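Reuse the old power supply or buy new? (office tower refresh)

marlow_bench
Posts: 993

I look after the computers for a small print shop. They have a row of older office towers that do order entry, email and not much else. The owner wants another couple of years from them, so I'm going through them one at a time when the shop is slow. New SSD, more memory, fresh thermal paste, clean out the dust.

My question is about the power supplies. They are all original. None has failed. A local place called Fiston has new units for $36 each and I'm wondering if I should swap them while the cases are open, or leave well enough alone. No graphics cards in any of these and none planned.

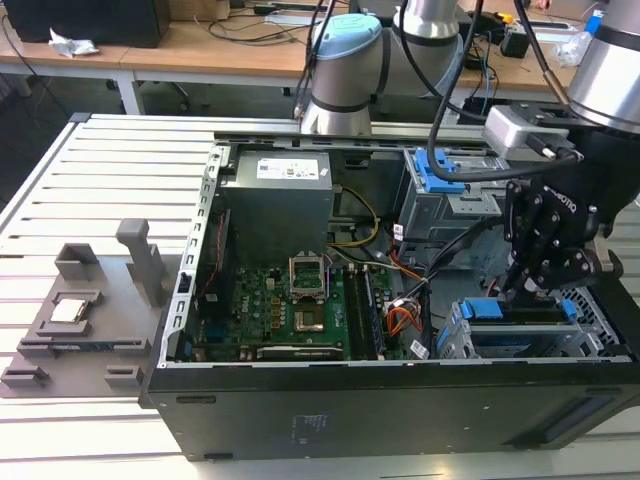

Side panel off, socket open, PSU still in place

tincup
Posts: 400

Leave them. An office machine with no graphics card barely loads the supply at all. If the fan spins freely and there are no swollen caps visible through the vents, it will probably outlast the hard drive you're taking out. Spend the money on memory.

Chou_PC
Posts: 212

I disagree with tincup. I ran a repair counter for eight years and the power supply was the part I replaced most in office machines. They sit under a desk, pull in carpet dust and run all day. When a cheap one goes it can take the board with it. You have the thing open on the bench already, so the labor is free.

tincup

When a cheap one goes, yes. The ones that came from the factory in business towers are not the cheap ones. The $36 one is the cheap one.

Chou_PC

Then buy a better one. I didn't say to buy the Fiston special.

slowdial
Posts: 58

Before anybody buys anything, check the connectors. A lot of the big-name office towers don't use a standard 24-pin plug. Some have a smaller board connector and get the drive power from the motherboard. I bought a standard supply for one of mine and it sat in a drawer until I gave it away. Adapters exist but I don't love them.

Check the mounting holes too. Some of the small form factor cases take an odd size. 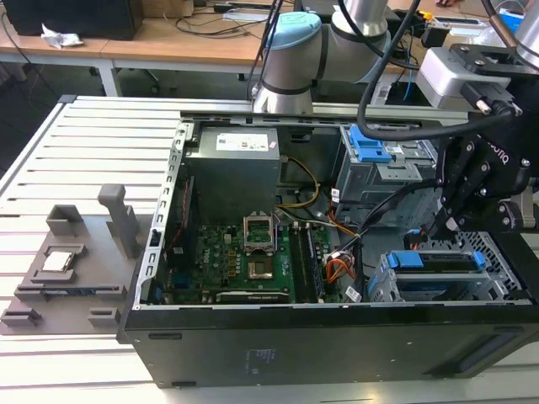 marlow_bench

Thanks, all. I hadn't thought about the connector at all. I'll compare plugs before I order. The boards are Dell, so I'm guessing I should go by the exact part number on the old supply and not by wattage?

slowdial

Yes, part number first. Then search for that number plus the word "replacement" and see what the pinout looks like. Watch out for sellers who list one supply as fitting every model ever made.

gritty_kev
Posts: 141

Different angle. How many of these are there, and what does an hour of downtime cost the shop? If one dies on a Tuesday morning, can they just move to the next desk? If so, buy one known-good spare, put it on a shelf, and replace them as they fail. That's what we do at Floston and I've used the spare once.

marlow_bench

They can move desks, yes. The only one that matters is the machine the Sollia label printer hangs off of. Everything else is interchangeable.

gritty_kev

Then put a new supply in that one and keep one spare for the rest. Done.

Chou_PC

I can live with that. I'd still blow out the old ones and listen to each fan. Any that grind, replace. And don't open the supply itself to clean it – compressed air through the vents, from outside, unplugged.

tincup

Agree with all of that, including the part about not opening it.

marlow_bench

OK. New one for the label machine, one spare, the rest stay. Ordering in February when the new budget starts. While I'm here, does anybody have an opinion on paste vs. pads for the CPU? I have half a tube of paste left from last year and it has separated a little.

slowdial

Throw it out and buy a new tube. Pads are fine but start a new thread or this one will go to ten pages.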